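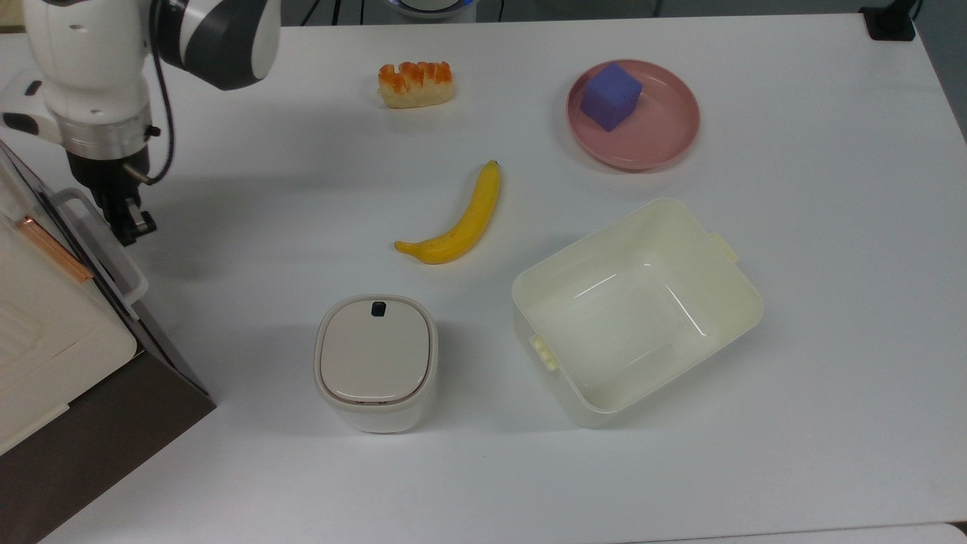
Ronaldo Leite
Project report, second semester
Submitted 1 Mar 2021

Care and Setup of the Table Cell in the Rakena Laboratory

1. What the project was

My task in this project was to take over the small arm cell in the Rakena laboratory and to write down how it must be set up and looked after. Before me, this knowledge was only in the heads of the older students. When one of them graduated, a part of it was lost, and the next student had to find it again. I worked on the cell for one semester and kept a log book. The log has 46 entries, and most of this report comes from them.

The cell is one arm with a two-finger gripper, over a white table. The arm picks up toy food and small household things and puts them in other places. The control program is called Trendach and was written by former students of our department. I did not change the program. I only worked on the hardware and on the calibration.

2. The cable

The first fault in my log is a lost connection to the gripper. The arm moved normally, but the gripper did not answer any more, and after a restart it worked again for some time. I first looked for the error in the software and lost many days with this. Finally I moved the cable by hand while the arm was standing still, and the connection was lost at once when I bent it near the plug.

The old cable had been tied too short. When the wrist turned far to one side, the plug was pulled. I put in a new cable from our supplier Nokier and left it a free loop next to the arm, so that the wrist can turn without pulling. The loop must not be too big either, or it touches the things on the table. After changing it, I drive the wrist slowly to both ends of its range and watch the loop the whole time. The fault came back 3 times after the first repair, always because I had fixed the upper tie too tight. Now I leave the tie a little loose - one finger should fit under it.

3. Gripper and flange

The screws at the flange should be checked every week. I put a thin line of paint over each screw head and the metal next to it. If the line is broken, the screw has turned. In April I want to check if the paint stays good over a longer time.

The fingers need cleaning with a dry cloth. I tried alcohol one time and do not recommend it, as the surface of the fingers became sticky.

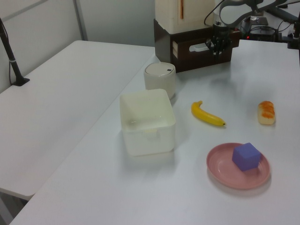 Calibration of the table height was the most difficult part for me. If the value is wrong by a little, the fingers push on the table or they close over the object. I measure with a metal gauge at the corners and in the middle, and Trendach calculates the plane. After this I test with real objects, and it is important to take both low and high ones. The banana lies directly on the table, but the foam cube is on the pink plate, so the fingers must stop higher for it. If the banana is good and the cube is bad, I do not measure the table again, I check the height that was entered for the plate.

The second table is not a part of the calibration. It must not touch the main table, because people lean on it. I keep a gap between them.

4. Results and open points

After the new cable and the new calibration I made a test of 300 grasps. In the first 161 I had no lost connection. Then there was one, and I corrected the tie as described in section 2. The rest of the test was without this fault.

Two points are open. The spare gripper from Oltby has a different plug and I could not test it. Also, the paint lines are difficult to see when the room is dark, and a brighter color should be ordered.

The log book is in the drawer under the control computer. Please write new entries with the name and the tool that was used.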